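FOR IMMEDIATE RELEASE - 22nd July

Starden opens up Zultulura, its planning software for two-arm work cells

One planner, two arms, one shared table. Free trial for labs and small shops.
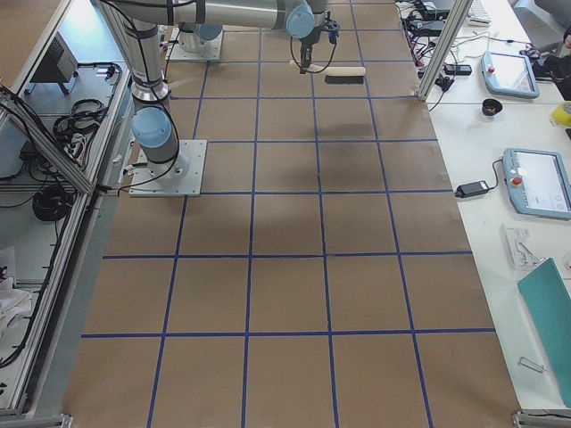
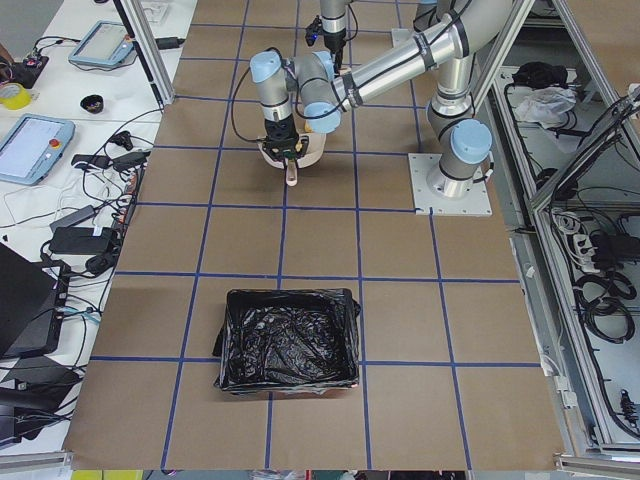 Paint roller (first picture) and cream-colored bowl (second), each held in a gripper over the taped paper grid.

Starden today released Zultulura 2, a motion planner for pairs of robot arms that share a work surface. Runs on an ordinary laptop. No retraining when the object changes - the planner takes the grip from the perception module and works out the path from there.

New in this version: replanning in 20 milliseconds, a log viewer, and a library of 2,000 household objects to test againts. Collision checks now cover the held object as well as the arm. Long handles were the big complaint last time.

"People kept asking for the roller case," said Ertuğrul Dağdelen, head of planning software. "Anything that sticks out sideways. We rewrote that part from January on, and its a lot less code now."

Cleltitz and Yalçınkaya have been running the beta in their own cells. Both stay on for the next round.

Trial licenses run 20 days. Full price list on request. Press contact: Starden media desk, demo slots by email only.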